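Vamex Table Cover, Green
Item 1605 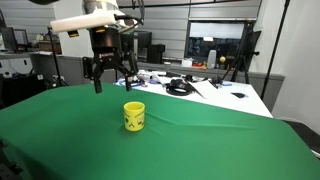

Vamex cover in green on a table, with a yellow mug.

The Vamex is a plain woven cover for work tables, demonstration tables and side benches. It is laid loose over the top and hangs past the edge. There are no clips, corner pockets or elastic, so one cover can be moved between tables of different shapes.

Specifications
Length: 300 cm
Width: 174 cm
Color: green
Pack quantity: 2
Edges: hemmed on all sides
Backing: none

Fitting
Unfold the cover on the table and pull it outward from the center. Soft folds are normal in a cover straight from the pack. Iron on medium heat, reverse side up, if a flat surface is needed. On smooth tops the cover can shift under load – use the Pluser underlay, sold separately.

Care
Machine wash warm with similar colors. Do not bleach. Line dry or tumble dry low. Wash before first use if the cover will be placed under light-colored items.

Ordering
Covers ship folded from the Gumumholm warehouse. Other lengths are cut to order and cannot be returned. For cut lengths, contact Halima Gachanja at Ondieki, trade sales, and quote the item number.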